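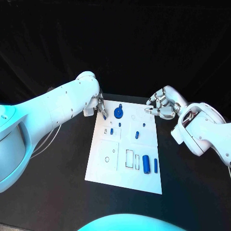 **mkamel_rig2** – 14:20

Left gripper won't let go. Third time since lunch. Running the peg board routine on the Drornel controller, arm goes down to the spot, force reading looks fine, open command gets sent, fingers stay shut. Then the arm carries on to its next waypoint with the part still in it. It's got one of the little blue pegs in its fingertips over the top left corner of the board and in software the thing is "released". Right hand is parked over the other side doing nothing, no complaints from that one. Log gives me error 1246 and then 7 seconds of silence. Anyone had this?

Firmware is whatever shipped in January. Haven't touched it.

---

**pronitz_paul** – 14:31

1246 is grip state mismatch. Motor thinks it moved, encoder says no. Nine times out of ten it's the cable. Have a look at the loop under the forearm, if it's pulling tight when the elbow bends you'll lose the signal for a moment and the open command just gets dropped.

---

**mkamel_rig2** – 14:38

Cables hang pretty loose on that side tbh. Wiggled them with the arm in the down position, no change in the readout. Will try again with it moving

---

**Osier** – 14:40

> Will try again with it moving

Please don't put your hand in there with it moving. Both arms live over the same table and one of them already ignoring commands. Sorry to be that person.

---

**mkamel_rig2** – 14:42

Fair. Meant watching the readout, not wiggling. Estop is by my elbow anyway

---

**tinlid** – 14:55

Not the cable imo. We had the same on ours and it was grip force set far too high for small parts. Fine on the big cylinder, fine on the round gear thing, jams on the short pegs every time. Fingers close past where they ought to and the joint binds. What's yours at?

---

**mkamel_rig2** – 15:03

90 percent. It was like that when I got it

---

**tinlid** – 15:04

There you go then. Drop it to 40 and try.

---

**pronitz_paul** – 15:10

90 is daft for a peg, agreed, but a bound joint gives you an overcurrent, and he hasn't got an overcurrent. He's got a mismatch and then silence. Silence is comms. You can turn the force down and it'll look better for an afternoon becuase the motor's drawing less and the line is less noisy. Still a bad connector.

---

**tinlid** – 15:16

Ours gave no overcurrent either. Older Drornel boards don't report it under half a second, they just retry. So you can't rule it out from that log.

---

**pronitz_paul** – 15:19

Which boards? Never seen that written down anywhere

---

**tinlid** – 15:21

Not written down. Cherkaoui support told me over the phone when we rang about it.

---

**Osier** – 15:30

Whichever of you is right, the bit that bothers me is that the arm moved on. Grip state mismatch should stop the whole routine. If it'd gone sideways with a peg still held it could have swept the rest of the board, or met the other hand coming in. Mohcine is your fault action set to "warn"?

---

**mkamel_rig2** – 15:44

Checked. Yes. Warn and continue. Bloody hell

Changed to hold on both sides. Nobody here remembers setting it, might have come over with the Trumimance config when we copied the profiles.

---

**Osier** – 15:47

The Trumimance profiles do set that, yes. They had it on a single arm behind a guard. Go through the rest of that file before you run anything else, I'd look at the speed limits first.

---

**mkamel_rig2** – 16:35

Update. Speed limits were OK. Force down to 40, ran it 5 times slow, no hand anywhere near. Four clean releases, one 1246, and this time it stopped dead like it should. So better but not fixed.

---

**pronitz_paul** – 16:38

Connector.

---

**tinlid** – 16:41

or 40 is still too high. Try 25

---

**mkamel_rig2** – 16:52

Powering down and pulling the wrist connector first, it's two screws. If the pins look clean I'll try 25 in the morning and post the log. Left arm has a tag on it til then.

– Mohcine Kamel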